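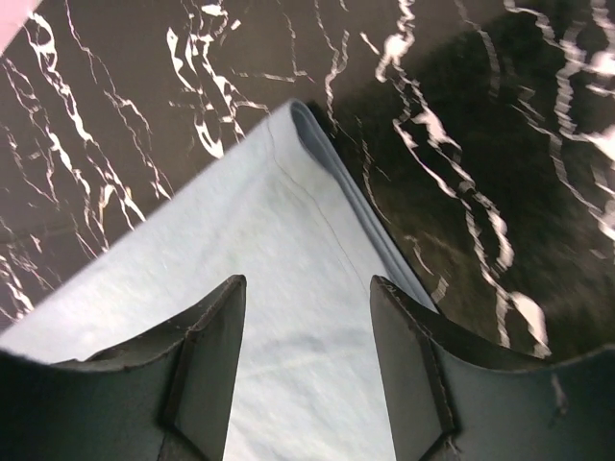

Budget season is my favourite time of year at Etura, which tells you something about me. Our small linen-hire workshop in Sastulham has been planning its first robot arm since January, and the spreadsheet now runs to 127 lines. The arm itself takes up one of them! Most of the others cover things I'd never have thought to price, starting with the fingers. Two dark, scoop-edged ones over a pale blue folded cloth look simple enough, but they already have scuffs on them, and worn fingers are a cost that comes round again and again. We've put in three spare pairs for the first year. I suspect we'll want more.

Then there's the work surface. I love a glossy black marble pattern with white veins, and it shows up a light cloth beautifully. But shiny tops throw reflections, and our supplier, Delić, quoted us separately for testing on matte and polished finishes. We said yes to both. It added 22 hours of set-up time to the plan and I'd pay for it again tomorrow, because our customers' folding rooms have every kind of bench you can imagine.

Cloth is such a wonderful problem, by the way. A box stays a box. A towel slumps, creases and doubles over on itself, so whatever you buy has to cope with edges that move (and so does whoever writes the maintenance schedule).

If you're drawing up your own list, go and see a machine working before you sign. We drove out to Grestden on a Wednesday with 65 of our own cloths in the boot, the thin and frayed ones included, and learned more by lunchtime than we had from a month of brochures. Ask what a replacement wrist camera costs. Ask who answers the phone at six in the morning. Get the training priced per person, and find out whether software updates are included after the first year.

Our order goes in once the power has been sorted at the back of the workshop, where the old press used to be. The electrician's quote is line 128, I suppose. I haven't had the heart to add it yet.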